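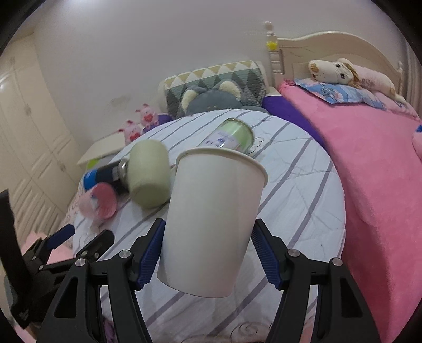 Paper cup, closed grip, bedroom setup.

Hi all,

Replying to the budget thread from June, quoted below so people don't have to dig for it. I have prices back and I'd like to settle the order before the next planning call.

> From: Xuân Khương
> To: gripper-planning list
> Subject: Hand-held grippers for next phase, what do we need?
>
> I've been asked for a one-page equipment request and I don't want to write it alone. What we have now is enough for one person working in one home. If we want two people out at the same time, we need a second full set, plus spares, and I don't know what counts as a sensible number of spares.
>
> Questions for the list:
>
> 1. Do we buy complete hand-held units again, or buy parts and build them up ourselves?
> 2. Which parts wear out first? I hear pads from one person and screws from the next.
> 3. Do we need a budget line for household objects, or do we keep using what is in the home?
> 4. Is there anything we should stop buying?
>
> The ceiling I was given is $3,000 for the whole request, shipping included. Anything over that goes to a different approval route and we'd lose most of the summer waiting on it.
>
> Please reply on the list and not to me directly, so we have it in one place.
>
> Xuân Khương

Taking these in order.

**1. Complete units or parts**

I'd buy one complete unit and one parts kit. The complete unit goes to the second person. The parts kit stays at Skeldale and covers both sets.

I looked at building both from parts and the saving is small once you count the assembly time. The linkage arms have to be matched left and right or the jaws don't meet evenly, and we spent most of a day on that last time. I don't want to plan around doing it again with a new person waiting for equipment.

Lornitz quoted for the complete unit and can ship from stock. Garrido quoted for the same thing with a longer lead time and a slightly lower price. The difference is $50. I'd pay it and go with Lornitz. If anyone has had a bad delivery from them, say so now.

**2. What wears out**

Pads first, by a long way. The ridged blue rubber on the inner faces takes all the contact. Once the ridges go flat, light objects start to slide, and people make up for it by squeezing harder. That's a problem with anything like the paper cup at the top of this message. A plain cup with nothing in it has very little stiffness, and a hard squeeze folds it. We want people holding cups with light pressure on both sides, and for that the pads need to be in good shape.

Screws are second. They don't wear so much as work loose. I'd put a small bottle of threadlocker and a driver in each kit bag. Both are cheap and neither needs its own line in the request.

The plastic arms have been fine. We have one cracked arm on record and that was a fall down a stairwell.

My suggestion for pads is a bag of 50. They come in bags of that size from Garrido, and it's the one item where they are clearly better than Lornitz, who only sell pads in pairs with the mounting plates attached. We don't need the plates.

**3. Household objects**

I'd like a line for this, and I'd like it to be $400.

Using what's in the home is good for variety and we should keep doing it. The trouble is that we can't go back and repeat anything. If a grasp on a particular mug or can gives us trouble, that object belongs to the family and stays in their kitchen. A shared box of objects that travels with each set would fix that.

What I'd put in the box:

- paper cups, plain, a sleeve of each common size
- mugs in two or three shapes, nothing valuable
- cans with lids, some full and some empty
- slim bottles and tubes
- small round containers with lids
- a couple of soft toys

The last item will get questions from whoever approves this, so we should have a sentence ready. Bedrooms are on the site list for the next phase and soft toys are all over them. We should have a few of our own for people to practice on before they go in.

I'd also ask that the box get used on soft surfaces as well as tables. A mug lying on its side on a duvet is a different job from the same mug standing on a counter. The cover gives under it and there may not be much room to get a jaw underneath. Our written task list has nearly everything on hard surfaces, and if we're buying objects we should plan where they get put down too. That costs nothing.

**4. What to stop buying**

The foam-lined cases. They are heavy, they take up a seat in the car, and the foam holds the jaws in one position. A padded shoulder bag does the job. I've taken cases out of the draft completely and put in two bags.

I'd also drop the service plan on the complete unit. With a parts kit at Skeldale we can do everything the plan covers, and sending a unit back to Skerkport for repair means being without it for weeks.

**Draft request**

- 1 complete hand-held gripper, Lornitz
- 1 parts kit: linkage arms (left and right), screws, springs, Lornitz
- 1 bag of pads, Garrido
- 2 padded shoulder bags
- 2 drivers and threadlocker
- 2 object boxes, filled as above, from the $400

The total comes in under the ceiling with shipping. I've left the unit prices out of this message because the Lornitz quote is marked confidential. Xuân Khương has both quotes and can send them to anyone who needs to check the sums.

**Still open**

I don't know if we need a second charger and cable set or if the new unit comes with one. The quote says "standard accessories" and I've asked them what that means.

I also haven't priced storage cards. We've been borrowing them from the other project and they have started asking for them back. If someone has a current price for the size we use, please post it here and I'll add the line.

Last, I need to know who the second set is going to, so that it can be shipped straight there. If it has to come through Skeldale first for labeling, tell me and I'll change the delivery address before the order goes in.

Please send corrections by noon on the day before the call. I'll pass the final version to Xuân Khương that afternoon.

Thanks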